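Workshop Notes > Grippers > Maintenance

Do handheld grippers really need a weekly service?

August 25, 2023

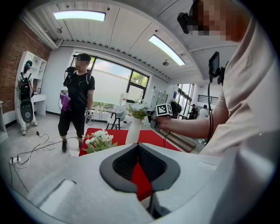
The manual that came with our Torley handheld grippers says to strip and service each one every week. I've been looking after ours since November and I don't believe it. I think somebody at Torley picked a week the way people pick a password.

I did follow it at first. Shell off, two screws out of the jaw carrier, wipe the rail, a smear of grease, shell back on. Do that enough times and the screw holes in the plastic start to go soft. By the third month I had a gripper with a jaw carrier that rocked when you squeezed the trigger, and the only thing wrong with it was me and my screwdriver.

So now I do less. The marker cube gets checked before every session. It has to sit square on its mount and the faces have to be clean, and I push on it with a thumb to see if it shifts. If it moves, the tracking will be off and you won't find out until you play the recording back. A thumb takes a few seconds. The manual wants you to run the full calibration routine, 9 poses against a printed board, and then tells you in a footnote to check the cube by hand anyway.

Next is the jaw travel. Close it all the way, zero it, open it, read the number. I've set our limit at 850 counts of drift on the encoder before I do anything about it. Guilan Fu thinks that's far too loose and she may be right, but she hasn't shown me a recording where it mattered, and I've asked.

Cables are where the real trouble is. Of the last seven faults I wrote down, six were a connector or a cable that had been stepped on, yanked or coiled up too tight. The manual gives cables half a page. I'd swap the whole greasing chapter for one decent paragraph on strain relief. What I do is leave a loose loop near the grip, tape it down with cloth tape, and put new tape on when the old stuff starts to curl. If a gripper drops out, wiggle the cable before you open anything up.

About the grease. Torley sells its own, in a very small tube at a not very small price. Mivska sells one that looks and smells the same to me. I put one on the left rail and the other on the right rail of the same unit and couldn't feel a difference a few months later. That isn't a proper test, and I'd like to see Torley's proper test too.

Kong has been telling me to switch to the Evomora kit, which logs its own wear and sends you a message when a part is due. Maybe. I've had a printer that did that, and it wanted new ink whenever it got lonely. I'd want to see what it's measuring before I let it tell me when to buy parts.

The rocking carrier is still on my bench. I tried a longer screw and it held for a while. Threaded inserts are in the mail, and I'll put up the sizes once I know they fit.

Recent posts
Taping down cables so they stay taped
What the encoder number means and what it doesn't
Evomora's wear log: questions I sent them
Two greases, one rail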